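Ferneck bench cell

The Ferneck bench cell is a two-armed robot station used for sorting and packing small hand tools. It was assembled by Mastetti under the engineer Mohandas Pai and is used mainly for kitting work, in which loose tools are placed into slotted pouches.

Setting up

The two arms are fixed at the front of the bench, one on each side, and share the table between them. Each carries a gripper with black fingers in a white housing. Before work starts, both arms are sent to a rest position and the fingers are closed once to set the zero point. The tables are then pushed together and checked for level. A step at the join upsets the height setting, which is held in a single file for both arms.
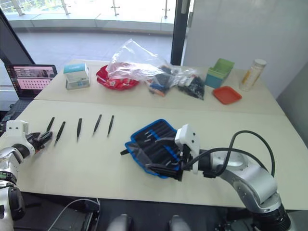 Tweezers are the usual test load. They are thin and lie nearly flat, so a small error in finger height shows up at once – the tips either scrape the table or close above the tool. In the standard check, one arm holds the pouch steady while the other picks. If the pick fails, the height is corrected first and the grip force left alone.

Care and repair

Finger pads are wiped each Sunday and replaced in pairs after 2000 grips. Cables at the wrist need enough slack for a full turn of the last joint; a tight cable pulls on the plug and causes brief loss of signal. The Yupanqui controller records such faults by joint number.

After a gripper is changed, the zero point must be set again on that arm. The Ferano pad kit contains two pairs and a gauge for checking the gap.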